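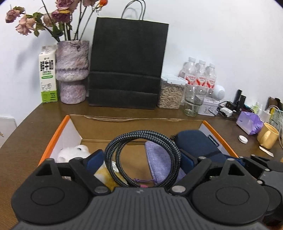

October 14, 2020

Box packing, notes for Magdalini and whoever picks this up next. Question is the same as in August – can the Ploluleck arm clear a table into a cardboard box without a person fixing things after. Short answer no, not yet.

Cables worst by far. A coiled one is fine until the loop opens, then planner treats it as a new object and starts over. Drawstring pouches nearly as bad, grasp lands on the cord and the bag swings. Plush toys easy, anything squashy forgives a bad approach.

197 tries logged on the Hyun controller, want 1,000 before we change the finger pads agian. Dralberg pads still slipping on smooth caps.

Bottles need the closing force down a notch. Flowers a separate problem, stem is ok to hold but the planner keeps going for the petals.
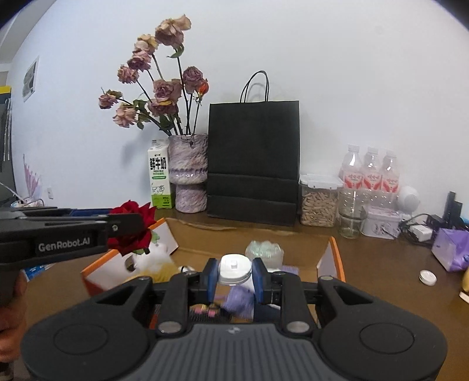

Small white bottle in the blue finger pads, rose in the other gripper.

Two hands beats one for this chore, I think. Fludcombe people say 10 seconds an item is good enough for a home. Maybe for a shop floor, I'd be done with the whole table by then.

To do – relabel cable runs, ask M. Drakos re force limits, more soft stuff, find teh old pad drawings.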